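Cleaning tips I no longer believe (and the few I kept)

Posted September 30, 2018

I have a drawer full of cleaning tips. Some were cut out of magazines, some were printed off by relatives, and a good many came on the backs of boxes. Last June I started testing them one after another in my own kitchen and laundry, mainly out of irritation. Most didn't survive. If you swear by one of the ones below, carry on, but try half the bench your way and half with plain dish soap before you write to me.

Vinegar and bicarb

The fizz is lovely to watch. Mix an acid with a base and they cancel each other out, and once the bubbles stop you are wiping your bench with slightly salty water. Used separately they both have their place. Vinegar takes the scale off a kettle: 100 mL in enough water to cover the element, bring it up, let it sit for half an hour, rinse twice. Bicarb on a damp cloth will shift tea stains from a mug. Poured down the sink together they make a noise, and the drain I tried it on ran exactly as slowly afterwards. What cleared it was unscrewing the trap with a bucket underneath. Bring gloves.

Keep the vinegar away from marble, limestone and cement grout. I don't care how diluted the recipe says it is.

Benches and tabletops

Every brand has a spray for these. I bought a bottle of Priltico Surface Restore because the label promised a "deep clean for tired laminates", and used it for a month on one end of the bench with ordinary dish soap at the other. I couldn't pick the ends apart. The Priltico end smelled of artificial limes, if that's worth money to you.

My routine now is dull. Dry crumbs off first, with a brush or a dry cloth, or you'll only make paste. Then a few drops of dish soap in warm water, a well wrung cloth, and a second pass with clean water. The second pass is the one people skip, and then they complain about streaks and buy a streak remover. Dry with an old tea towel.

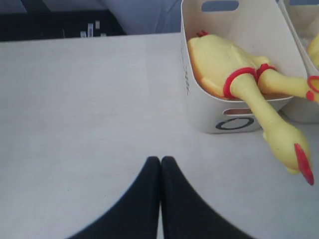 Matte finishes need a bit more care than glossy ones, whatever the shop told you about them being low maintenance. Scrub one spot hard enough and it goes shiny, and there's no rubbing it back. So no scouring powder, no green pads, and go very easy with those white foam erasers, which are a fine abrasive whatever the packet calls them. For a greasy mark, lay a warm soapy cloth over it for five minutes and let it soften. For biro, methylated spirits on a cotton bud, tested first somewhere you'll never look.

Oils and "feeding" the surface

You can't feed laminate. You can't feed paint, either. Any product that claims to nourish a sealed surface is leaving a film on it, and the film collects dust, and then you need more of the product. Bare timber chopping boards are another matter and do want an oil now and then. Food-grade mineral oil from the chemist has done mine for years. Olive oil goes rancid — I have the ruined board to prove it.

Microfibre cloths

I came to these as a doubter and they mostly won me over, with two conditions. Wash them apart from towels, which shed lint into them, and never use fabric softener, which clogs the fibres. I also bought the dear ones, Lallulard, on the strength of a claim that they could be washed 1138 times. Why 1138? I wrote and asked and got a discount code. They are decent cloths. So are the plain ones from the hardware store.

Newspaper on windows

It worked when my grandmother did it. It left grey fingerprints on my white sills and a haze on the glass. A squeegee costs very little and does the job in two strokes. Clean on a cloudy day if you can, as hot glass dries the soap before you get to it.

Lemon in the microwave

I'll give this one a pass, grudgingly. The steam does the work, so a bowl of plain water for three minutes and five more with the door shut loosens the splatter just as well. With lemon it smells nicer. Put a wooden spoon in the bowl so the water doesn't boil over suddenly, and mind your hands when you lift it out.

Freezer-cleaned jeans

No. They come out cold and they smell the same.

Descaling tablets

Siregar tablets worked on my coffee machine, and so did citric acid powder from the baking aisle. Check your manual first, though, as some makers are fussy about acids and the seals aren't cheap to replace. If you use the powder, dissolve it completely before it goes in the tank, and run at least two tanks of clean water through before you make anyone a coffee.

Still in the drawer: cola for toilets, rice in the salt shaker, and something about banana peel and leather shoes that I keep putting off.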